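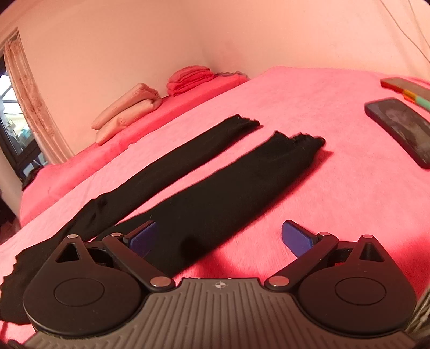 How to Set Up and Run a Bed Surface Task with a Hand-Held Gripper

Updated February 13, 2024

Use this page if you are collecting on a bed, couch or other soft surface in a home. It covers socks, stockings, tights and small folded laundry. The rules for tables and counters are on a separate page and differ in a few places, mostly on lighting and on where the operator stands.

Before you start

Read the task card for the home you are working in. The card tells you which items are in the task and which are background. Background items stay where the resident keeps them unless they fall under one of the rules below.

You will need:

The gripper, charged, with both finger pads seated
The Casico mount strap
A lint roller
A microfiber cloth for the lens
The task card and a pen

Step 1. Check the gripper

Open and close the fingers 10 times with nothing between them. The linkages should move evenly on both sides. If one finger lags, look for thread or hair wound around the pivot pins. This happens a lot with fuzzy blankets and knitwear, and it is the most common fault reported from bedroom sessions.

Wipe both pads with the lint roller. Blanket fibers make the pads slick, and thin fabric will slide out before the fingers are fully closed. Do not use alcohol wipes on the pads. Kuhlmann pads and the older Cirnano pads take different screws, so never mix them on one gripper.

Step 2. Prepare the surface

Smooth the blanket by hand. It does not need to be perfectly flat, and it should not be pulled tight or tucked in if the resident does not keep it that way. Folds higher than a finger width in the working area should come out.

Pillows and folded bedding can stay along the wall or at the head of the bed. Keep at least 30 centimeters clear between them and the nearest task item.

Step 3. Phones and other personal items

Phones may stay on the bed if they are listed on the card. Turn the screen off and silence the phone first. A screen that lights up with a message is the main reason a clip gets pulled in review, so check it again between takes. A phone lying with a dark screen up is fine. Move any phone that is not on the card to another room.

Also move:

Mail, ID cards, bank cards
Medicine
Framed photos of people
Anything the resident asks you to move, no questions asked

Close curtains if people outside could be recognized through the window. Sheer curtains are enough on most upper floors. On the ground floor, use the heavier ones if there are any.

Step 4. Lay out the items

Stockings and tights go down full length, side by side, with the open ends facing the same way. A slant across the bed is allowed. Do not iron or stretch them. A ruffled or frayed top can be left as it is, and you should note it on the card under Condition.

Change the layout after every take. Move each item by at least a hand's width or change its angle. Two takes with the same layout count as one.

Step 5. Record

Start with the gripper open and empty, above the near side of the surface, with all task items in view. Hold still for a slow count of two. Then:

1. Bring the fingers down over the open end of the nearest item.
2. Close until the fabric is held. Don't drive the tips into the mattress.
3. Lift straight up before moving sideways.
4. Place the item as the card says and open fully.
5. Back away and hold still again.

Keep your free hand out of it. If an item drops, pick it up with the gripper and carry on — a drop with a recovery is a valid take. If you have to use your hand, stop and start over.

A stocking take should last roughly 36 seconds. Longer is fine. Don't rush to match the number.

Step 6. Put the room back

Return everything you moved, phones first. Roll the blanket for lint if the pads have left marks. Have the resident look over the room before you sign the card.

Write the take count and any faults on the card, then upload from the Loveck app the same day. Faults with the linkage or pads go under code 245. Cards from before October use the old code list and can no longer be submitted.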